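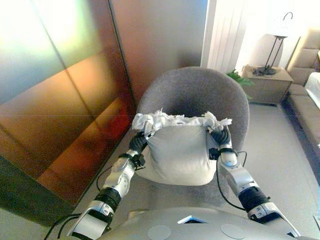 Most of what gets written about reusable cloth gift bags comes from people selling them, so take the "fits anything, looks great" line with some salt. I pack orders for a small shop called Kevau, and I've heard every version of it. A plain white cloth bag does look good with crumpled white filling bunched up over the open top, as it does in front of the gray chair. Whether it protects whatever you put inside is another question, and it's the one we get asked most.

## Does the filling protect anything?

A little. It stops a mug from knocking against a jar. It won't save either one if you drop the bag on a hard floor. Wrap breakables on their own first, then fill.

## How much filling do I need?

Less than the tutorials say. For our medium bag we use 8 sheets of tissue, 12 if the gift is small and sinks. Past that you're paying for fluff.

## Cloth or tissue for the filling?

Tissue is cheaper and holds a crease. Cloth can be washed, but it slumps and weighs more in the mail. Rodel Tiongson swears by cotton scraps. I've unpacked his parcels and I'm not convinced.

## Why does the bottom of my bag sag?

Soft cloth with no base will sag once you lift it. Some sellers call this "natural drape." A piece of card cut to size fixes it — the Zitton bags come with one, though it's thin and I'd replace it.
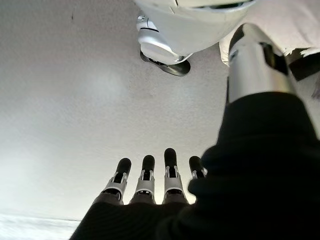
If you don't want card, put the heaviest item in first and dead center. The bag will still round out underneath, just more evenly.

## Can I carry it by the top corners?

For a light gift, sure. For anything heavy, put a hand underneath. I don't trust corner stitching on a bag I haven't tested, whatever the label claims.

## Will a white bag stay white?

No. Ours looked tired after six or seven trips, washed cold each time. Wiroj Saithong tried the Todetti stain spray on a batch in June and I couldn't tell the treated ones from the rest.

## Do people really reuse them?

Some do. We asked for empties back and got very few. Maybe they're all in use somewhere, but I'd want to see it.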